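4.2 Forms of address and delayed disclosure in commentary videos

The second part of the corpus consists of videos posted to Utance during the dispute between the cosmetics label Zunuritz and the hosts of the Girard channel. The dispute began in November, when the hosts withdrew from a paid launch and gave no public reason. Commentary channels responded within hours. We collected the automatic captions of 200 such videos and corrected them by hand where names, laughter or overlapping speech had been lost.

Each transcript was divided into an opening, a recap, a claim segment and a closing. The opening was taken to end at the first clause that names a party to the dispute. Greetings, references to drinks or snacks, apologies for lighting and requests to subscribe all fall before that point and were coded as address. Where a speaker returned to address later in the video, the passage was coded separately and labelled as re-address.

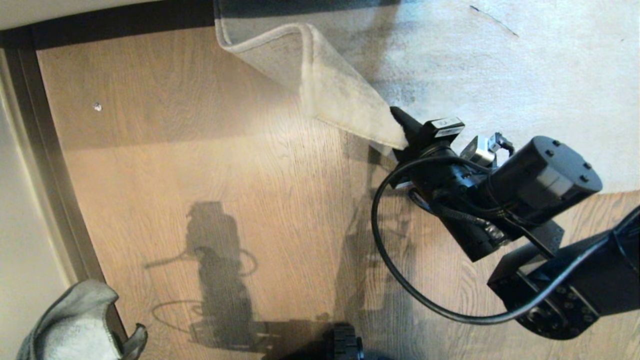
Figure 3. Towel corner held in a gripper, wood floor and carpet.

Openings were longer in channels that post daily than in those that post only when a dispute is under way. The difference lies mostly in the greeting sequence. Daily speakers tend to name the day, refer back to the previous video and thank particular viewers, while occasional speakers move to the matter at once and put their credentials in its place ("I have followed this label for years"). In both groups the second person plural is the preferred form, and the singular is kept for warnings: you did not hear this from me.

Claim segments show a regular order. A speaker first states that the situation is complicated, then promises the full account, then supplies material the audience is assumed to have already. New material, if there is any, comes after the first re-address. We use the term delayed disclosure for this pattern. It is weaker in transcripts under 3000 words, where the recap is often dropped and the claim is attached directly to the greeting.

Attribution is handled unevenly. Screenshots from the Clevorum message board are read aloud with the poster's handle in some videos and without it in others, and the same post may be credited to "a source" in one channel and to "everybody" in the next. We coded the form of attribution only. No attempt was made to establish whether a claim was accurate.

To check the coding, 20 transcripts were coded a second time without reference to the first pass. Most disagreement concerned sarcastic greetings aimed at a rival channel, which can be read as address or as the start of the claim segment. These were resolved in favour of address.

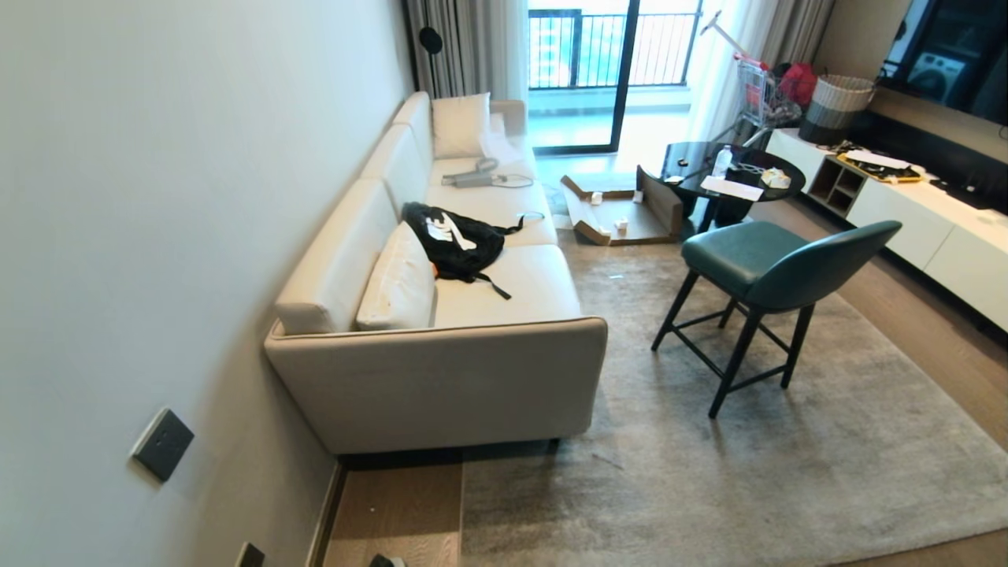 Kojo Baidoo, in written comments on an earlier draft, objected that the boundary between recap and claim is drawn from the analyst's side. Regular viewers, he argued, hear the recap as a claim about who has been right so far, and a speaker who leaves out one party's apology has taken a position before the segment we call the claim begins. Océane Melnyk raised a related point about re-address, which she would treat as part of the disclosure itself.

We have kept the original boundary for the counts in this section and return to the objection in 5.1.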